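The night shift at the front desk

By Idris Yorath

I spent seven years as a night guard before I started writing about it, and I still can't walk into a lobby without checking where the exits are. So when Lowri Griffiths invited me to sit in on a shift at the Worley office park, I packed a sandwich and said yes!

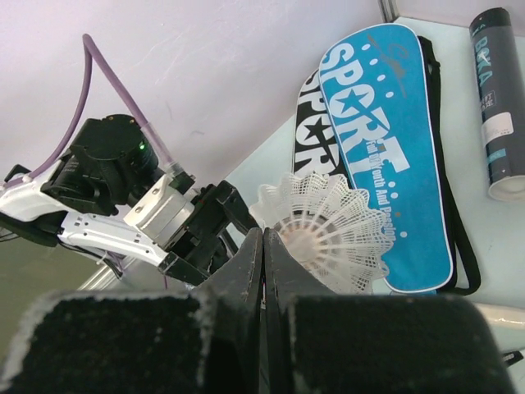

Lowri runs a team of five, and her site gets 1,345 badge swipes on a normal day. Most of the job is talking to people. A driver turns up at the wrong gate, someone has left a pass at home, a contractor swears he's on the list (he wasn't, and he was very cross about it).
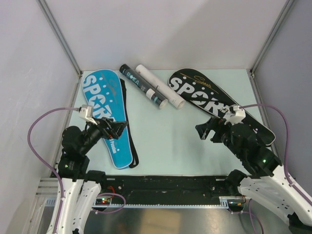
Around midnight we walked the loading dock together. She tries every door by hand, even the ones the panel says are locked – a habit she picked up at her last post, over in Rala, where one latch never quite caught.

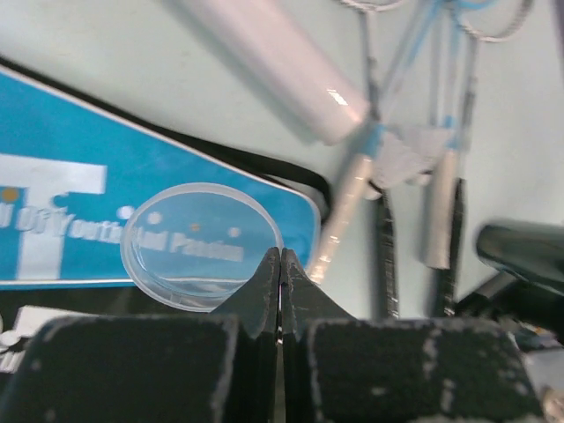 I asked about pay, of course. Her guards got a raise in February, the first in 2 years, and she'd like to see paid training hours next. Me too. I learned most of what I knew from a grumpy old binder.

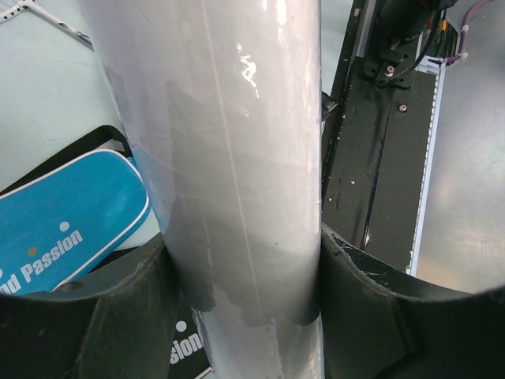 By five in the morning my feet hurt and the coffee was gone. Lowri was still writing up her log, in full sentences, for the day crew.

Recent stories
Szénási on hiring guards for small museums
Bridasico drops its paper visitor book
What to ask before you sign an alarm contract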